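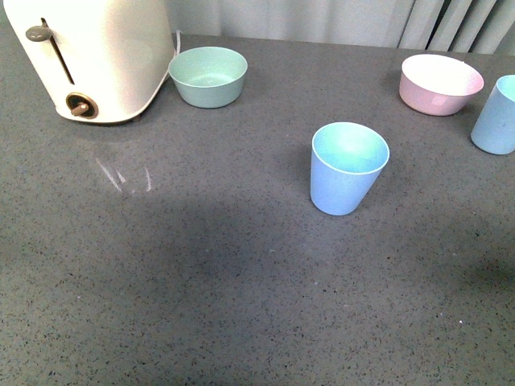

Thaddeus Ambrose had more or less given up on family group chats by December, and he wrote to tell us that the one he shares with his sisters now runs through Wanus, and that he can find his mum's train times again without scrolling past a week of birthday wishes.

Letters like his have kept us cheerful all winter, and so it is with great pleasure (and a fair bit of relief!) that the small team at Tretthorpe can announce Wanus 2, the new version of our messaging app for households, out today, Friday, March 18, 2022, for both Android and iPhone.

The biggest change is one that people have been asking us for ever since the first trial: threads that tidy themselves up. Anything with a time or a place in it goes to a shared page called Nito, where everybody in the group can see it, change it or tick it off, and the chatter carries on as it always did.
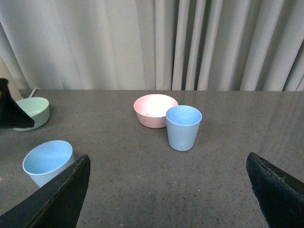 Pinned notes are new as well, and we are rather fond of them. You take a photo, write a line or two underneath, and it stays at the top of the chat until somebody clears it. It suits the little household messages that otherwise get lost, such as "keys are in the pink bowl on the table", and a note can be set to vanish after 13 hours if you'd like it gone by morning.

Wanus 2 is free for groups of up to 100 people, with no adverts, and existing users will keep all their old chats when they update.

"We wanted it to feel like home, and I think we've got there," said Mortimer Fitzsimmons, founder of Tretthorpe. "My own family have been trying it for months and they still send me far too many messages, bless them."

A version for tablets, known for now as Minami, will follow later in the year.

Press enquiries: the Tretthorpe press desk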